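Teleop demos for putting small items into folded paper: how many, and do the bad ones count?

Posted in Teaching and Demonstrations

Vega Echevarría
I've been at this since January and I think I've reached the point where I need somebody else's eyes on it. I have a two-finger arm at home on a Pirov controller, and I'm trying to teach it to pick up small tubes and boxes and set them down into paper packaging. I drive it by remote control with a handheld leader (a secondhand Skjelbred, the older one with the stiff trigger) and record both cameras, wrist and overhead.

So far I've got 312 demos. I trained on all of them and the result is kind of a mess! It goes to the tube fine. It closes on the tube fine. Then it gets over the paper and just sort of hovers there, wobbling, and about every third run it lets go way too high. I do hesitate in that same spot when I'm driving, because I can't judge the height from the overhead view and I'm squinting at the wrist view trying to work out where the crease is.

What I'd like to know — do I throw out the demos where I hesitated, or keep them and add more? And is 312 even a sensible number for one task? I keep seeing people say 300 is plenty and I keep seeing other people say it's nowhere close. I'd also be curious if anybody guides the arm by hand for this kind of thing instead of driving it. My arm does have a free-drive mode, I've just never recorded with it.

Marbled tabletop, one lamp, everything recorded in the evening if that matters.

tapeandtwine
Number of demos isn't your problem. Go back and watch them at double speed and sort them into two folders, the ones where you went straight down and the ones where you parked over the paper. Train on the first folder only and see what you get. I did this with a cable task and was left with 44 good ones out of a pile I was really proud of, and the 44 beat the pile. Hurt my feelings a little.

Also trim the ends. If you sit there for two seconds after letting go while you reach for the stop key, the arm learns to sit there too.

lowgear_mo
Get a Teraten, the trigger is way better.

orchardbench
Okay, long one, sorry, I've spent most of a year on more or less the same job (small things into paper, paper never the same shape twice) and I have opinions.

I agree with sorting them, but I wouldn't delete anything. Keep the hesitant ones in a separate folder. Some of them will have a nice clean approach and grasp in the first half, and you can cut them right after the grasp and still use that part if your trainer lets you mix short clips in. Mine does. I don't know about the Pirov software, you'd have to check.

The hovering is copied from you, pretty much as you guessed. When you pause, the picture hardly changes and the command is "stay put," so the arm sees that view and learns that staying put is a fine thing to do. More demos with the same pause will only make it surer of itself. What fixed it for me was changing how I drove. I turned the speed scaling down on the leader until I could come down to the paper in one slow move without stopping. Slow is fine! Stopping is what gets you. I practiced without recording until it got boring and then I hit record. 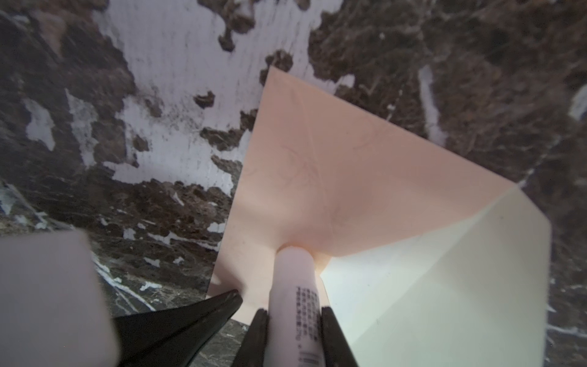 Should the gripper open before or after the tube touches the paper?

After it touches. Come down until you feel or see contact, then open slowly and lift straight up. If half your demos release in the air and half release on contact, the arm will split the difference and you'll get those high drops. Pick one way and do it the same every time, even when you're tired and it's Friday night and you want to be done.

About guiding by hand: I tried it for a couple of weeks. You get a much better feel for height, I'll give it that, and the motions come out smoother than anything I can do with a leader. The trouble was my own arm. It kept getting into the overhead view, and sometimes my sleeve was in the wrist view too, and then at run time there's no sleeve. I ended up recording the path by hand, replaying it with nobody touching the arm, and saving the camera streams from the replay. It works if the item and the paper go back in exactly the same spot before the replay. With paper that's a pain, since it springs open when you look at it. I went back to remote control for anything that bends and kept hand guiding for rigid stuff.

A couple of other things. Move the paper between demos, and turn it too. If every recording has it pointing the same direction you're teaching a location and you'll find out the first time you bump the table. And do some daytime ones. One lamp in the evening gives you the same shadow in every single recording, and mine got hooked on the shadow.

As for the number, I have 3265 saved for my whole set of tasks, from back when I was logging everything through Trerura, and I could not tell you that the last thousand did much. For a single task I'd take your straight-down folder, add new ones in small batches, and retrain after each batch. You'll see when it stops getting better.

Vega Echevarría
Thank you, this helps a ton. I sorted them last night and the straight-down folder is a lot thinner than I'd hoped — so, yeah. Turning the speed down was weird for the first few minutes and then it was so much easier. I'm going to redo them with release on contact and try moving the lamp, and I'll post again when I've trained on the new batch.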